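Kirkik season 2 episode order and the missing recap

oravec_fan
Posted August 13, 2022
The streaming release of Kirkik season 2 has episodes 4 and 5 swapped relative to the broadcast run. In the broadcast version Nidia Huanca's character leaves Nurnatholm in 4 and is referred to as gone in 5. On streaming she is discussed as gone, then leaves. Is this an error or a re-edit?

jundmont371
Error. The production codes in the end credits are 204 and 205 and they run backward on the streaming version. A re-edit would normally get new credits.

tapehiss
Disagree. The streaming cut of 205 is 851 frames shorter than my broadcast recording. The recap is gone and so is the hallway conversation that mentions the ferry. Somebody trimmed it so it could play first. 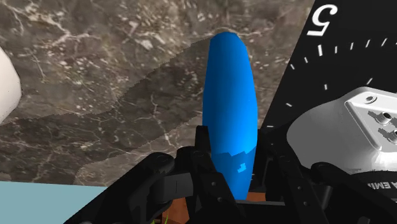

jundmont371: recaps are dropped from every episode on streaming, so the missing recap proves nothing. The hallway conversation is a fair point. Is your recording from the November repeat? Those were cut differently to fit the ad breaks.

tapehiss
First run. I don't have the repeat.

oravec_fan
Shahnaz Abeysekara was asked about the order in the Jundmont podcast, near the end. She said she wrote them as 4 then 5 and had not watched the streaming version. She didn't mention a re-edit.

jundmont371
The writer would be told about a re-edit.

tapehiss
Not necessarily. She had left the show by then.

lowshelf
Does the disc set use broadcast order? Mine stops at season 1.

oravec_fan
Yes, broadcast order, with the hallway conversation intact. The recaps are there too. I'll send the streaming service a report with both production codes and post the reply if I get one.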